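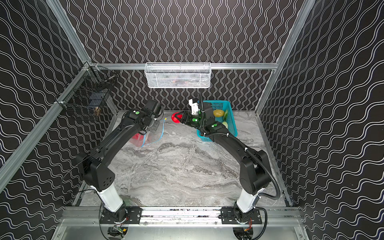
Play food has a way of spreading. A set that arrives in one tidy box is under the couch within a week, and by June the tomato is in the bathtub. Phúc Hồ, who runs the toy shelves at the Radilthorpe lending library, has tried most of the usual fixes and now stores every set in a clear zip-top bag.

"I used to use tins," he says. "They looked nice and you had to open all of them to find the carrot."

The library lends out 27 food sets. Each goes home in its own bag, and the bag goes into an open basket with the others. The large pieces go in first. Anything long, such as an eggplant, is laid across the top at a slant so the corners don't strain the seal. The air is pressed out by hand before the last inch is closed.

Bags with a colored strip are easier for children, who can see where the two sides meet. Hồ replaces a bag when the strip stops catching, and he doesn't bother with tape.
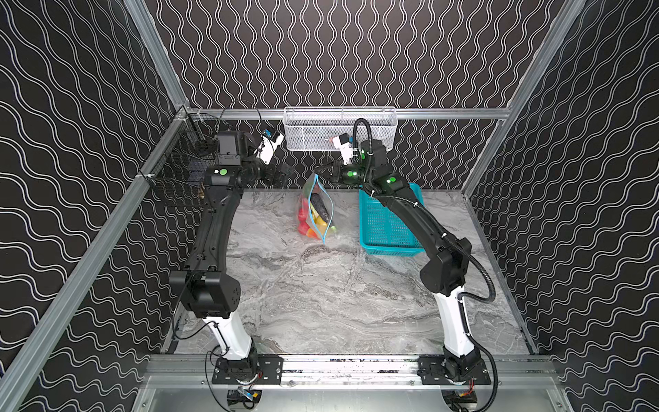

Should the bag be filled to the top?
Leave enough room at the top for the two edges to lie flat, and move the last piece or two to a second bag if they won't.

Baskets matter almost as much. A plastic one with a grid side can be rinsed in the sink and sits well on a low shelf or the floor. Wire mesh is better hung up - it lets you see what is in it from across the room, and it keeps a few small things out of the main pile. Hồ hangs his at adult height and uses it for strays waiting to be matched with their set.

Ravindran Kurian keeps a similar system at home on Chettiar Street for his two daughters. He began with 4 bags, sorted by color, and gave that up when the girls wanted fruit with fruit. Sorting now takes place on the kitchen table at 6 p.m., before dinner.

"Red things are the worst," Kurian says. "Pepper, tomato, apple, strawberry. They all get called tomato."
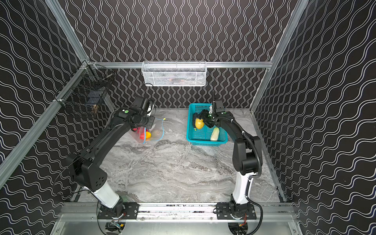 How often should play food be washed?
Once a month is enough for a set used at home, in warm water with dish soap, and every piece should be fully dry before it goes back in a bag.

Hồ washes the library sets each time they come back and leaves them on a towel overnight. The bags are turned inside out and stood over cups to dry. A missing piece is written on a card and slipped in with the rest, and most turn up at the next return.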